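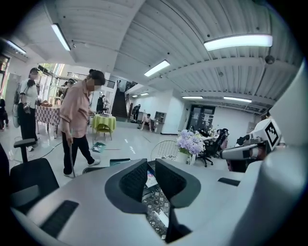 A public hearing is a meeting where the people in charge have to let everyone else talk before they make a new rule. Grown-ups will tell you it is one of the best parts of living in a democracy. Maybe. It doesn't need a courthouse with marble columns. A big bright hall with a shiny floor would do, and so would a black office chair with a mesh back, like the one on the left, for whoever is running things. What matters is who gets to speak, and whether it changes anything. The second part is where I have questions.

Kids' Desk > How Government Works > Hearings

Does Anyone Listen at a Public Hearing?

Wednesday, November 10, 2021
By Rocío Escobar
4 min read

Say the town of Furtado wants to close its public library on Sundays. The town council can't just lock the door and hope you don't notice. First it has to put out a notice, which is a message saying what the plan is and when people can come and talk about it. In Furtado the notice goes up 45 days before the vote.

Where does it go up? On a board outside the town office, and on a page of the town website that takes a lot of clicks to find. So the first thing to ask about any hearing is a simple one: how was I supposed to know?

What happens when you get there

You write your name on a sheet. When your name is called, you walk up to a microphone and you get two minutes. Try it at home with a timer. Two minutes is long enough to say what you think and why, but it is not long enough to tell the story about your grandmother and the reading club and also complain about parking.

The council members mostly don't answer. Many people find this rude. The usual reason is that the hearing is for listening and the arguing comes later. That is a fair reason, though it also makes it hard to tell if somebody is listening or thinking about dinner.

Can kids speak? In many towns, yes. Look at the rules for yours or call and ask. Kanchan Singhal was ten when she spoke at the Furtado library hearing. "I practiced it in the car," she told me. "One man was looking at his phone the whole time. The lady next to him wrote stuff down."

Does it work?

Sometimes. Furtado's council got 800 letters about the library and heard from 47 speakers, and nearly all of them wanted Sundays kept. The council voted to close it on Sundays anyway. Then in December it changed the plan and opened the library on Sunday afternoons only.

Was that because of the hearing? Council member Mervin Doucette says yes. Ezequiel Barroso, who spoke that night, thinks the council had the afternoon idea in its pocket all along and wanted to look generous. I asked both of them for proof and neither one had much.

Be careful, too, about counting voices. The people who come to a hearing are the people who can come. If it starts at four o'clock, someone who works until six isn't there, and neither is the parent with a baby and no sitter. A full room tells you that some people care a lot. It can't tell you what the whole town thinks.

Words to know

Notice: a message telling the public about a meeting or a plan.
Testimony: what you say at the microphone. You can usually send it in writing too.
Ordinance: a rule made by a town or city.

Try this

Find the last hearing your town held. Read what people asked for, then read what was decided. See if they match. If they don't, look for a reason written down anywhere, and if you can't find one, write to the council and ask.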